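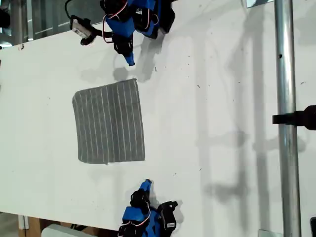 Gray striped towel laid flat on a white tabletop.

Holzer Football Trust — Player Transition Program
Progress report to the Ikano Fund, 30 Mar 2026

Status
The program supports players released by Nendness and Grondulness between registration windows. In this period nine players were enrolled. Six have signed with new clubs, two of them on loan with an option to extend. The remaining three are still training with the Grondulness reserve group and are registered as free agents.

Activity
Contract review sessions were held at both clubs. Players logged 767 hours of supervised training, which meets the level set in the grant agreement. Medical records were transferred in full for the signed players. Transfer of records for one loan player was delayed by a missing consent form — this has now been filed.

Spending
Spending is within budget on coaching and medical lines. Travel is over budget because trial matches were played away from both home grounds. We request approval to move unspent funds from legal fees to travel.

Next period
Placement work continues for the three free agents. Enrollment reopens in September, after the summer window closes. Nendness has asked for an earlier intake, and a revised schedule will be sent with the next claim.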